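# Kitchen clear-out, April

I've been promising myself a proper go at the kitchen in the Wellwood flat since we moved in, and this month I finally ran out of excuses (and shelf space!). It took 2 mornings, 6 bin bags and far too much tea. Mahmoud Mansour from upstairs lent me his good mop and then stayed for lunch, so he gets a mention too.

Most of the photos I took were rubbish, so I've only put one up. The rest of the gallery is just my notes on each corner, and you'll have to take my word for the state of the cupboards.

**The tall cupboard**

Jars, mostly. I had three open bags of lentils on the go and a tin of chickpeas from the El Sherbiny shop that had rolled right to the back. Everything came out, the shelves got a wipe, and the tins now live at the bottom where they can't fall on my head.

**Under the sink**

I don't want to talk about under the sink. There were 78 carrier bags stuffed inside one big carrier bag – yes, I counted, I was putting off scrubbing the pipe. I've kept a handful and the others went to the collection point in Cidville on my way to work.

**The drawer with everything in it**

Takeaway menus, dead batteries, a birthday candle shaped like a 6, and the instructions for a Clesis kettle we gave away ages ago. It's now a tea towel drawer and I'm ridiculously pleased with it.

**Cartons and cups**

This was the quick bit, after all that scrubbing. Drinks cartons and paper cups seem to breed on our worktop, so they were next.

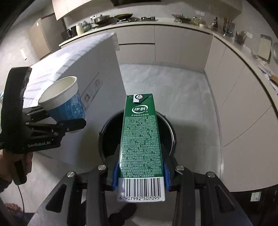 *Green Yili carton over the round black bin, with a paper cup alongside.*

I do like that green. The side is covered in the tiniest print, rows and rows of it, and I gave up trying to read any.

**Still to do**

The top of the fridge, and the oven, which I'm leaving until I've got a whole afternoon and something decent on the radio. If anyone has a trick for burnt-on cheese, please send it my way!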